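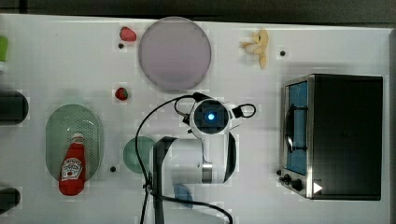 ## 3.2 Material and coding of the captions

The material for this study comes from the Olterton collection, which holds the work of freelance photographers who traveled with aid groups. From this collection we took 300 photographs together with their original captions. The captions were written by the photographers themselves, often in the evening of the same day, and a picture editor at Hrynyshyn later shortened many of them. When both versions were kept, we used the longer one.

Each caption was read by two coders. They marked whether it names the person shown, whether it names the place, and whether it says that the person gave permission. The camera position was coded separately, as eye level, low, or overhead. Figure 1 is an overhead view: a white tabletop with a round plate and two toy strawberries to the left of it.

Before the main coding, both coders worked on the same 100 captions and discussed the cases where they did not agree. Most of these cases concerned first names. A caption with only a first name was at first counted as "named" by one coder and as "unnamed" by the other — we decided to give it a separate code.

We also interviewed 16 photographers. Mhairi McIver carried out the interviews in October, by telephone, and sent every transcript back to the speaker for correction. Two of them asked to remove a passage about payment, and these passages are not used in the analysis.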